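I went to Noton on a Saturday with a simple plan — find out what a small shop pays for its first robot arm. Mayuree Chantharasri laughed at me. The arm was the easy line in her budget, she said. Then she pulled up the simulator, where the crew practices picking up plain blocks before anyone signs for hardware.

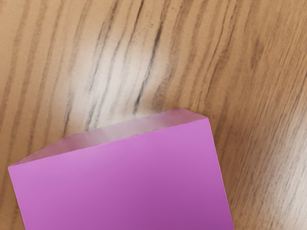
The license costs her $3,951 a year, and I winced! But she'd already crossed two grippers off the wish list, and training for 9 people was still waiting for a number.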